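4. Trying the Grippers on a Shared Table

4.1 Setting and objects

We wanted to learn how our two candidate grippers, the Larketti and the Stoyanova, would get along with the sort of things people leave behind in a meeting room, and it seemed to us that the fairest place to find out was a meeting room. Earlier work on the Amitz controller had been done over a bare bench with foam blocks, and while we are fond of that bench, it had begun to flatter us. So we moved to the long white conference table down the hall and kept the speakerphone and its cables where they were. The objects we cared most about were the awkward ones: a paper cup, a box of tissues, a book lying flat, a lidded plastic container and a small cardboard box with flaps. Each gripper was given 50 attempts per object, with the same arm and the same controller settings throughout.

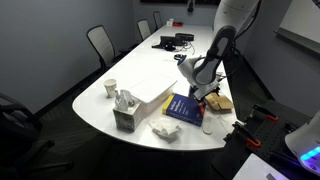 Clusska, reading an early draft, wondered whether a flat book was a fair test of any gripper with two fingers, and suggested that we report it apart from the rest, so that one stubborn object would not drag down the average for both designs. We took that advice gladly. The book results are given by themselves in Section 4.4, and the reader who cares mostly about boxes and cups can pass over them without losing the thread.

4.2 How a trial ran

A trial began with the arm raised and the fingers open. The controller picked an approach from the camera view, brought the gripper down at a reduced speed, and closed until the finger force reached the limit we had set for that object. We counted a grasp as good if the object left the table and stayed in the fingers for 2 seconds. That is a short hold, and we did think about asking for longer, but in our bench tests nearly everything that was going to slip did so right away.
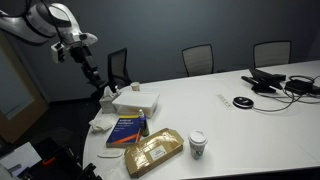 Between trials we put the target back by hand, and we made a point of not putting it back too neatly. A person setting down a cup will turn it a little each time without meaning to, and we wanted that small untidiness in the data. We also swapped the two grippers at the halfway point of every session, so that any slow drift in the camera calibration would fall on both of them alike. The swap takes a few minutes once you have the knack of it, and rather longer before then.

4.3 Thin edges and open flaps

The cardboard box turned out to be the object we learned the most from. A gripper can take it across the whole body, if the opening is wide enough, or it can go for a flap. The flap is a kinder target in some ways, being thin and easy to close on, but it bends, and the box then swings under the fingers as the arm rises. We had to lower the force limit to 40 percent of its usual value before we stopped creasing the cardboard.
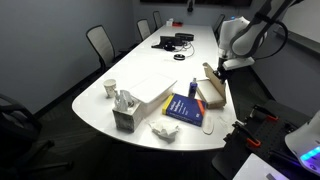
Figure 3. Flap grasp on the small open cardboard box.

With the lower limit in place, the Stoyanova did better on flaps and the Larketti did better on the body of the box, and we would not want to make more of the difference than that. The Larketti's fingers are broader at the tip, and we suspect they push a flap aside before they can close around it. Where the controller was free to choose, it went for the body far more often than we expected, even in poses where a person would surely have reached for the flap. We traced this to the way Amitz scores a candidate grasp by its contact area, a rule that made good sense for foam blocks and a good deal less sense here. We left the rule alone for the rest of the comparison, so that all the trials could be set side by side.
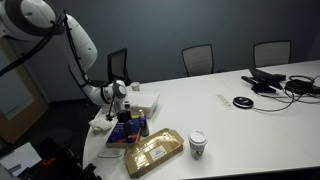 4.4 The book

Neither gripper could lift the book straight up from the middle of the table, and we had not really supposed that they would. What did work now and then was to slide it toward the edge until part of the cover hung over, and then to pinch it there from the side. This needed a second motion that the controller had no name for, so we wrote it by hand and ran it 100 times with each gripper. The Stoyanova was the gentler of the two on the cover. The Larketti kept a firmer hold during the slide, and for that one motion it is the gripper we would reach for first.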